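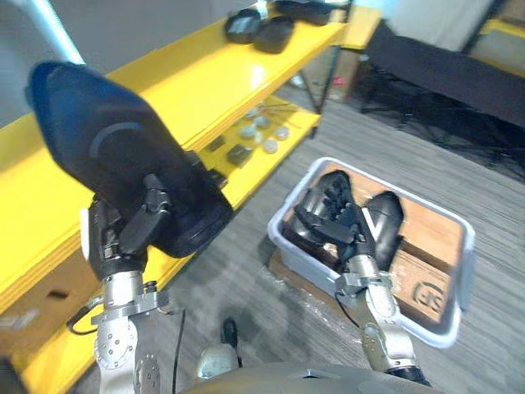

Consejos de mantenimiento para locales de cuidado infantil: zona de entrada, mesas y suelo

Ficha práctica de la red Loltach para centros de primera infancia
Actualizada el 16 de diciembre de 2020

Zona de entrada

El calzado de calle se queda en la entrada. Cada familia dispone de una caja de plástico con asa, sin tapa, marcada con el nombre del niño en dos caras. Las cajas con tapa retienen humedad y huelen al cabo de pocos días.

Vaciar y lavar las cajas cada 14 días con agua templada y jabón neutro. Secar boca abajo. En temporada de lluvia conviene forrar el fondo con papel absorbente y cambiarlo a diario.

Los cierres de velcro pierden agarre por la pelusa acumulada. Se limpian con un peine de púas finas, en seco, siempre en la misma dirección. Las hebillas con óxido superficial se frotan con un paño y vinagre blanco, y se aclaran después.

Mesas de actividad y de comida

Si la misma mesa sirve para pintar y para comer, hacen falta dos bayetas de distinto color, guardadas por separado. Orden de trabajo: retirar restos en seco, pasar la bayeta con detergente, aclarar, secar.

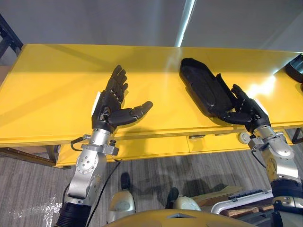

El secado no se omite. El agua que queda en los cantos levanta el recubrimiento y obliga a cambiar el tablero antes de tiempo. En el centro de Jestau se sustituyeron 2 tableros en abril por esta causa.

Manchas habituales:

Cera: enfriar con una bolsa de hielo y levantar con espátula de plástico.
Cola blanca: paño húmedo durante 10 minutos, luego retirar sin rascar.
Rotulador permanente: alcohol en un algodón, aclarado inmediato.
Témpera: agua sola. El agua caliente fija algunos rojos.

No usar estropajo verde en ninguna superficie brillante. Las microrrayas retienen pigmento y después ya no salen.

Suelo 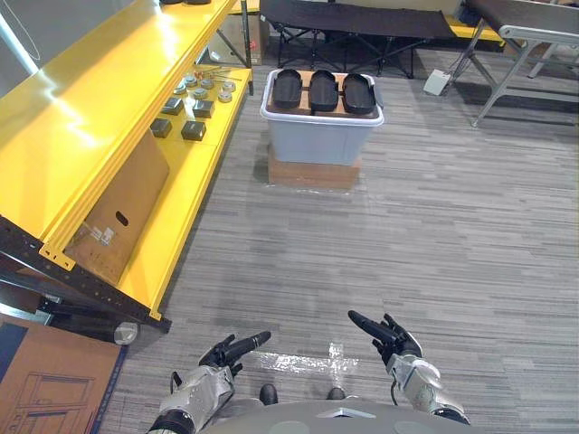 Los revestimientos textiles se aspiran a diario en las salas de menores de tres años, con dos pasadas cruzadas. El cepillo rotatorio se reserva para pelo corto y denso; en bucle tira de los hilos. En losetas de moqueta gris con rayas como las de la foto, la suciedad suelta se disimula bien entre las vetas claras y oscuras, de modo que la frecuencia se fija por calendario y no por aspecto.

Una loseta manchada se levanta por una esquina, se trata fuera de la sala y se repone seca. Wanting Mao, encargada de compras en Chong, recomienda guardar hasta 10 piezas del mismo lote, porque el tono varía entre partidas.

Para vómito u orina: absorber sin frotar, aplicar limpiador enzimático Gustuvent diluido según etiqueta, esperar el tiempo indicado y aspirar en húmedo. Ventilar la sala antes de que vuelvan los niños.

Los productos se guardan bajo llave, en su envase original y fuera de las salas.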